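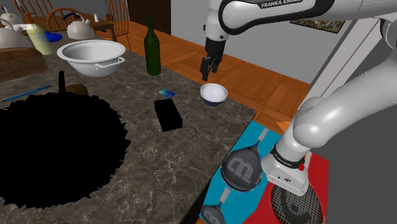 Build diary > Kitchen sim > March 2018

Up far too late again, but I want to get this down before I forget which numbers I changed.

The kitchen loads! All of it, counter and chairs and floor, with no error box. Last night it quit on me every single time and I went to bed cross. I had one folder name with a space in it. Four hours of my life, for a space.

So tonight I got to play with the arm. I'm using the Franka model, since Haoran Yu already had the joint limits typed up and let me copy them, and I've been parking it over the little white and navy bowl near the corner of the counter. The plan is bowl first, then the card, then the black box. The bowl is my favorite because the rim gives the fingers something to pinch. The card I'm dreading. It's flat on the stone and I have no idea how two fingers get under a thing like that. Slide it to the edge, maybe? Beryl Holroyd at the workshop says slide it. Beryl says that about most problems.

I ran 204 tries on the bowl with my old settings and only 26 ended in a real lift, so that's not great. Mostly the wrist comes down a hair off center and the bowl goes skating away toward the corner. Then I turned the friction up and it stopped skating and started sticking to one finger like it had gum on it, which made me laugh out loud and wake the dog. Somewhere between those two there's a right answer. I've got it set to do 3000 more while I sleep (if the laptop fan lets anybody sleep).

Things to fix, while I'm thinking of them. The big black spiky thing at the front of the counter has no surface on it at all, just a flat dark blob, so its texture must be missing. I've also ended up with three kettles. I like them, they can stay. The pump bottle too.

Mihret wants to know when I'll start on the real arm, the one in pieces on the bench in the garage. Soon! I still need the second shoulder bracket, and the Bokley motors are hot enough to worry me after ten minutes. But every bowl I drop on the screen is one I don't have to sweep up, and I only own so many bowls.

Bed now. Tomorrow: friction, then the black blob, then call Mebrat about the bracket.

Comments

Abrehet Wolde: Try lowering slower for the last inch before you touch the friction again. Fixed my skating cups.

Haoran Yu: Check the elbow limit, I found a typo in my sheet. Sorry!!

Mebrat Fikre: Bracket is done, come get it. Bring cake.

Last updated: the morning after, to fix a typo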